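Re: [streetnames] numbering on Arancibia Lane

On January 31, 2024, Thijs Prins wrote:
> Does anyone know why Arancibia Lane starts at 55? I walked the whole
> thing and there's no 1 to 53 anywhere. Also the sign at the Rimeo end
> says Arancibia Street. Which one is right?

Thijs – quick one, I'm on my way out. Lane is right. The Street sign is left over from before the top half was renamed Flirico Road, and the low numbers went with it. Number 55 was just the first house past the bend. They never renumbered, too many complaints aparently. 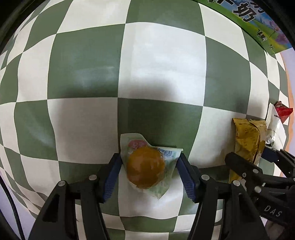

Green and white checks, with the gripper.

Old council map has it as Street all the way down. File 3187 on the Datport archive, if you can get the thing to load. Second sheet, not the first.

Still no idea who Arancibia was. Surveyor? Landowner? My guess is landowner, but thats only a guess. Will look again in May when the reading room reopens.

Anyone got a photo of the old Flirico sign, the one with two Ls? Would love a copy.

Ulises Cabral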